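3.2 Household inventory survey

The survey covered 494 households in the Pidari district, each visited once in January. Respondents listed the items kept on their main table or counter and stated how often each was used. Homes with more than 195 listed items were treated as a separate group, as in the Clarnero study.

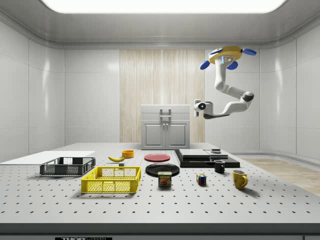 Figure 5. A tabletop crowded with household objects (computer rendering).

Item counts were higher in larger homes, but the link with income was weak. Storage space – measured as shelf length per person – explained more of the difference between households. Answers on frequency of use were less complete, and missing values were left out of the totals reported in Section 4.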